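The Tidy Home Will Cost You Extra

August 22, 2022

Sometime in the last few years, putting things away became a hobby, and then it became an industry. There are shows about it. There are subscription boxes. A company called Posadard will mail you a 76-page workbook that asks how your junk drawer makes you feel, and people fill it in with gel pens and post the pages.

I have been a messy person and a neat person at different times in my life, mostly depending on how much I was working. Neither phase had anything to do with my feelings about the drawer. So I came to the organizing business with my arms crossed, and after a summer of reading its catalogs and sitting through its webinars I can't say they've come uncrossed.

Start with the pitch. Every outfit in this line tells you that you own too much, and I have no quarrel with that. Then comes the list of what to buy. Morkelero's "starter pantry" has matching jars, lids that cost more than the jars, a label maker and the tape for the label maker. The tape is sold separately. Posadard, which opens its workbook with a long chapter on letting go, closes it with an order form.

I priced a full kitchen, hall closet and bathroom using Morkelero's online planner. I picked the middle option every time it gave me one, the way most of us do. The total came to $1,193 before shipping. The planner then congratulated me on choosing a simpler life.

Set that next to what a plain bin costs at any discount store, in whatever color they happen to have that week. It holds the same dish towels. It will not match your other bins, and if you want to argue that matching matters, go ahead, but please don't tell me it's good for my blood pressure.
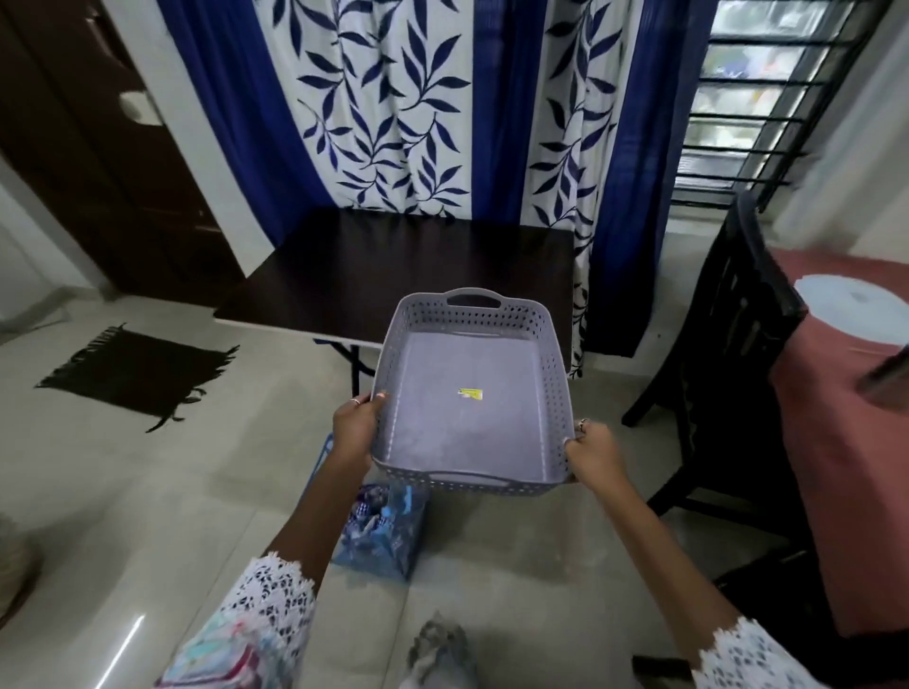
The health talk is where I lose patience. Clutter, we are told, raises your stress, ruins your sleep and wrecks your focus. Some of this may well be true for some people. But when I asked Honorato, which runs paid decluttering courses, what its claims were based on, I was sent a customer survey. The customers had finished the course and felt better. I would hope so, at those prices. People who quit partway through weren't asked.

I'd also like to know what the homes look like a year later. Before-and-after photos are the lifeblood of this trade, and the "after" is always taken on the day the work is done. Skurkum, a phone app that lets you scan your closets and get a score, at least lets people check in over time. It doesn't publish those results. When I wrote to ask why, I got a cheerful reply inviting me to try the premium version free until September.

I did try it. My hall closet scored badly, and the app suggested I buy 3 tall bins and 2 shelf risers. I moved the vacuum cleaner to the basement and scanned again. The score went up by more than the app had promised for the bins, and it still recommended the bins.

To be fair, there are people this stuff helps. If you are moving a parent out of a house full of forty years' worth of belongings, a calm stranger with a plan can be worth every dollar. If you share a kitchen with roommates, labels can head off a fight. And I'll admit the folding videos are pleasant to watch, in the way that watching someone else mow a lawn is pleasant.

That is a much smaller claim than the one being sold, though. The business depends on the idea that a crowded cupboard is a flaw in your character and that the fix comes in sizes small, medium and large. It also depends on you coming back. Jar styles change. Last year's bamboo lids are already marked down on Morkelero's site, and the new ones are a slightly different width, so they won't fit what you have.

My own test is a dull one. Before buying anything to put things in, I wait a month. Most of the time I've forgotten what the problem was, or I've given the things away, or they have found a spot on a shelf where they bother no one. The Posadard workbook is on one of those shelves now, under the phone chargers.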